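Robot Learning Lab, Handout 4
Teleoperated demonstrations: doors and doorways
Instructor: Tolera Admasu

Read this before the October lab session. You will be driving the two-arm robot in the Bonside simulator, and you need to know how the controls map to the arms before you sit down. The view you drive from is the head view, looking over the top of the robot's body toward the workspace.

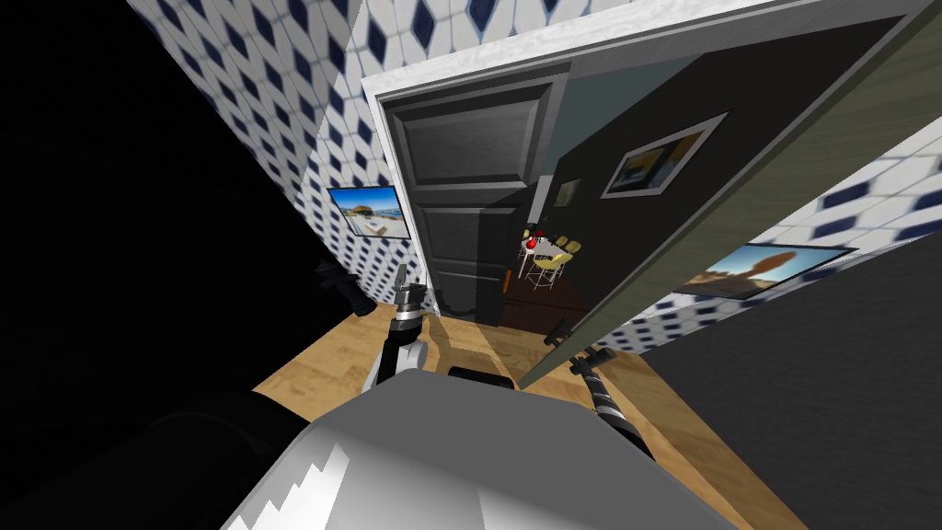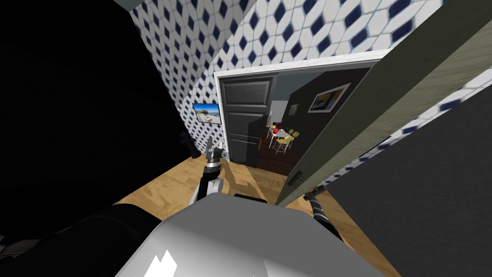 1. What you are recording

A demonstration is one full attempt at the task, from the start signal to the stop signal. The recorder saves joint positions for both arms, the gripper commands, the base velocity and the head view. It saves them 20 times a second. Your hands and the controllers are not recorded, only what the robot was told to do and what it did.

Each pair hands in 25 demonstrations. A run that you stop early does not count toward the 25, but keep the file. We will use failed runs in Handout 6.

2. Controls

Left controller moves the left arm, right controller moves the right arm. The trigger closes the gripper in proportion to how far you pull it. The thumb stick on the left drives the base forward and back and turns it. The thumb stick on the right is not used in this lab.

Hold the side button to engage an arm. When you let go, the arm stays where it is and you can move your hand back to a comfortable position. This is called clutching. Clutch often. Most jerky demonstrations from last term came from people stretching to reach something when they could have clutched twice.

3. Driving near a door

The body hides a good part of the floor from the head view. You cannot see what is directly in front of the base, so judge clearance from the arms and the door frame.

Keep both wrists inside the width of the frame before you drive through. An open door leaf takes up room on its side, and the forearm will hit it before the gripper does. Move the arm in first, then the base. Do not do both at once until you have at least ten clean runs.

If a gripper touches the door panel, back the arm off slowly. In the simulator a fast pull can leave the fingers stuck inside the panel, and the run is lost.

4. Consistency

The policy you train in the second half of the course copies what you do, including your pauses. Two people with different habits on the same task make the data harder to learn from. Agree with your partner on:

- which arm works the handle
- where the base stops before the arm reaches out
- whether the idle arm is tucked or held forward

Write these down in your lab sheet before the first run.

5. Files

Save to the Mamo drive under your pair number. Name each run with the pair number, the task letter and the run number. A full set for one pair should be under 19 GB. If yours is larger, you probably left the recorder on between runs.

6. Questions to prepare

Why do we save the commanded and the measured joint positions separately?
What does clutching do to the path of the gripper, and would a policy learn it?
Reading: Chapter 5 of the course notes, up to page 144.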